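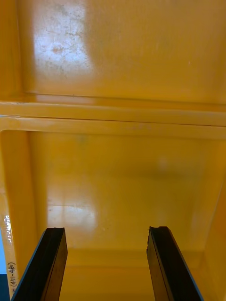

Tuesday, October 18, 2022

Humidity drift on the Prillbridge balance, second try. Left the 200 g check weight on overnight with the draft shield closed. Log has 1383 readings, none dropped. Drift follows the room hygrometer with a lag of 12 minutes, same as in the February run.

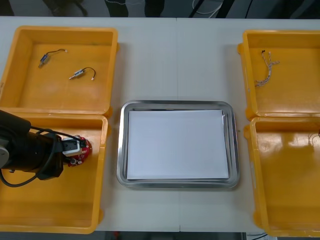
Desiccant in the balance case is spent; replaced both packs. Eun-ji Ban wants the lag fitted separately for rising and falling humidity. Will do that before touching the zero correction.

Open: Neltora cable still loose at the logger end. Repeat with 2 g weight.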